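Refill pouch

A refill pouch is a soft plastic bag used to sell liquids and powders that the buyer tips into a bottle or jar kept at home. It is most often used for laundry liquid, hand soap, shampoo and washing-up liquid, and less often for coffee, sauces and screen wash. In the trade it may also be called a refill bag, a doy bag or simply a stand-up pouch, although not every stand-up pouch is sold as a refill.

Construction

Most refill pouches are made of two or more layers of thin film stuck together. The outer layer takes the print and gives the pouch its stiffness. The inner layer melts under heat and forms the seals. A third layer is sometimes put between them to keep in scent or keep out light.

The base is a separate piece of film folded upwards between the front and back. When the pouch is filled, the fold opens and the pouch can stand. A pouch that is only part full tends to slump, and for this reason some makers add stiffer seals down the sides.

Openings differ. The cheapest pouches have a tear notch in one corner, and the whole contents are meant to be poured out at once. Others have a moulded spout with a screw cap, either in the corner or at the centre of the top edge. A spout adds weight and cost but lets the pouch be closed again.

Filling

Pouches reach the filling plant either as a roll of printed film or ready made. In the first case the machine folds, seals, fills and closes the pouch in one run. In the second, each pouch is picked from a stack, opened with a puff of air, filled and sealed. The plant at Piltstead, which fills for the Cesau and Trutel brands, changed from the second method to the first and has 2 lines in use.
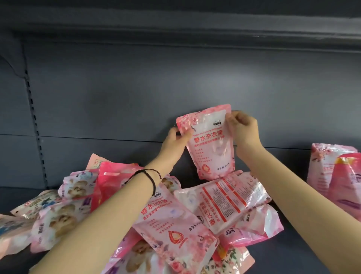

Transport and storage

Empty pouches lie flat and take up little room. A carton that holds 89 empty bottles of a common size will hold many times that number of unfilled pouches. Filled pouches are harder to handle. They do not stack well on their own, and are normally packed upright in a carton with a divider, or laid flat in layers.

In shops they may be stood in rows, hung from a hole punched in the top seal, or put out in the carton they came in. Leaks are the most common fault and mostly start at the bottom corners, where four layers of film meet two.

Use at home

The usual advice is to refill a bottle only with the same product. Mixing two liquids can make them thicken or separate, and the label on the bottle no longer matches what is in it. Pouches of laundry liquid should be kept out of reach of children in the same way as bottles.

Waste

A pouch uses less plastic by weight than a rigid bottle of the same volume, but it is harder to recycle. Layers of different plastics cannot easily be pulled apart, and many councils do not take them at the kerb. Pouches made from a single type of plastic are meant to get round this. The Arumugam trial, begun in July and written up by Edin Petkov, compared 103 mixed-film pouches with 200 single-film ones and found that the single-film kind split more often when dropped – mainly at the base fold.

See also: Bottle; Flexible packaging; Laundry detergent; Sachet

This page was last changed on 16 March 2023.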